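Folding shirts on the bed vs. folding on a table
Small Space Living > Laundry and Closets

plimoser64
Posted 29th November

OK, I need to tell somebody who will care. I gave up on my folding table! It was one of those drop-leaf things that lived in the hall and caught mail, and last month I started doing all my T-shirts on the bed. I love it. I can lay a shirt out flat with the sleeves all the way open, walk to the other side if I need to, and there's still room for the finished stack. Two loads go by before my podcast is over.

My question is about the sheet. Do you fold on the bare fitted sheet, put a blanket down, or what?

trodidgate
Bed folder for years, welcome! Bare fitted sheet, always. A comforter is too puffy and the shirt sinks into it. I do pull the sheet smooth first, one good tug at each corner.

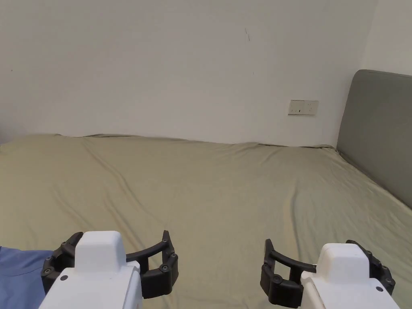 Fitted sheets are my weak spot too, and I've been through a lot of them. Mine always ends up a little loose, with one long diagonal crease heading for the middle of the mattress no matter which corner I tug. It doesn't hurt the folding any. What does help is having the headboard on your right if you're right-handed, so the stack can go up against it and you're not reaching over it for every shirt.

ukov_2
Going to disagree with everybody so far. Bed folding wrecked my back. A mattress is way too low, and you bend for every single shirt. I fold at the kitchen counter standing up straight and I'm done in 6 minutes.

plimoser64
How many shirts is that though?? I had 23 last Sunday (two teenagers).

ukov_2
Fine, fewer than 23. I still say counter.

Linnea Ekström
I kneel on a cushion at the side of the bed, which fixes the back problem for me, and I can see better from down there too.

The soft stretchy shirts are what I really want to talk about, because they behave nothing like regular cotton. If you pick one up by the shoulders it slides right out of the fold. So I've started from the hem. Get the hem corner in one hand, pinch up a bit of the body with the other, and pull it tight between the two before you turn anything over. The side seams line up so much better that way! I do it with the shirt on its back and the sleeves pointing away from me. 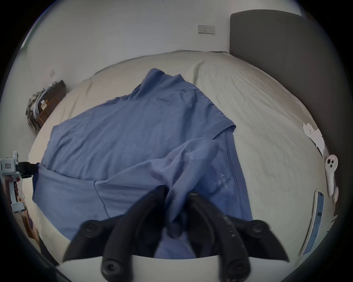

Blue AIRism tee, hem corner held and the middle pinched up

trodidgate
Oh, from the hem! I've always started at the neck. Trying this tonight.

pasaribu_home
Does it work with long sleeves? My husband's work shirts are all that slippery kind and his drawer looks like a nest.

Linnea Ekström
It does, but fold the sleeves across the back before you go near the hem. Otherwise they flop out the side on the last turn and you have to start over. Ask me how I know.

ukov_2
I'll admit the hem thing is good. It also works on a counter, just saying.

plimoser64
Ha! Noted. Tried it on six shirts this morning and the stack stood up by itself. Now I want to rethink the whole room around laundry. Where do your piles go once they're folded? I've been using the floor and the cat thinks that's for her.

pasaribu_home
A little round side table in the corner, with a shelf over it. Tees on the table, socks on the shelf. You hardly give up any floor, and the bed stays clear for whatever shirt you're on. 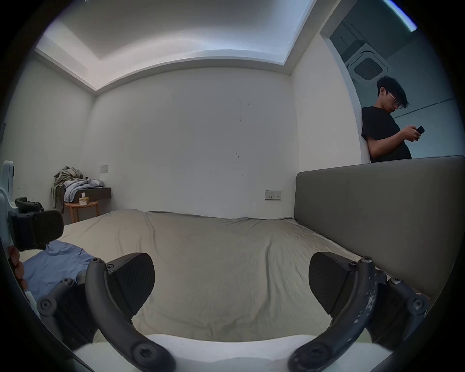

Re: Where the folded piles go

trodidgate
Splitting this off under its own title so people can find it. I like the corner table idea a lot, but I'd worry about a small round top once the stack gets tall. Mine go straight in the drawer, standing on edge, and I do a big sort every January to get rid of whatever we didn't wear.

ukov_2
Drawer. Finally something we agree on.

pasaribu_home
Mine has held up fine so far! I stop at ten shirts and then take them to the closet.

plimoser64
Ordering a side table this weekend. Wood legs or metal, anybody have a preference?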